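Home | Notebook | Bench | Recipes | Archive
Filed under: dye vat, indigo, cotton

2018-11-16

Vat is alive again! I came in expecting the flat green soup we left, and there was a proper coppery skin on top and a yellow-green liquor under it. Fed it last night with the Manimon fructose and a pinch of lime, lid on, blanket around the pot. I am never doubting the fructose again.

Temperature was low, so I brought it up slowly on the small ring and left it alone while I scoured the next batch. 800 g of cotton in the big pot, soda ash, a squirt of the plain soap. The rinse water came off tea-colored, which tells me the Surley cotton has a lot more wax in it than the label lets on. Second scour planned for the rest of the bolt.

Dip notes: five-minute dips, long airing between. The first dip always looks like nothing and then the green slides off into blue while you watch, and I still stop whatever I'm doing to look at it. Three dips gets a nice worn-jeans blue on the Surley. Five gets close to what we want for the Wongsuwan order but the edges go darker than the middle. I think I'm squeezing too hard on the way out and leaving the hems full. 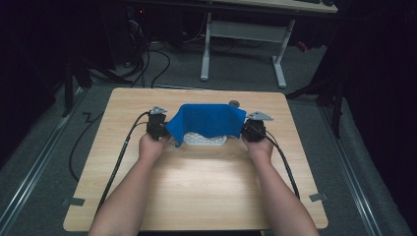

Wet the cloth out longer before it goes in. I soaked one piece for 63 minutes (got distracted by the scour) and it was the most even thing to come out of this vat all month. The ones that only got a quick dunk have pale freckles where air was trapped. So: overnight soak from now on, in plain water, weighted down with the tile.

Rub test on the five-dip piece: white rag picked up a fair bit of blue. Rinsed again with a splash of vinegar, then a hot soapy wash, and the second rag was much cleaner. Want to repeat after 2 weeks on the shelf, as I have a feeling the color settles with rest. 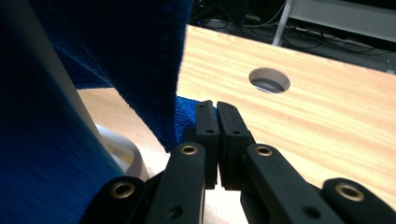 Blue cloth hanging, light wood tabletop behind.

Costs, before I forget: the Fivico powder is stronger than our old stuff. 100 g made the whole stock and there's still a jar left over. Worth reordering in November before the shelf price changes.

Still to do
- pH strips, we're down to the last few
- second scour on the Surley bolt
- try a two-day rest between dips three and four
- label the stock jars with the date they were mixed!!
- feed the vat before leaving, stir gently, no bubbles

Last updated: same evening, after the second rub test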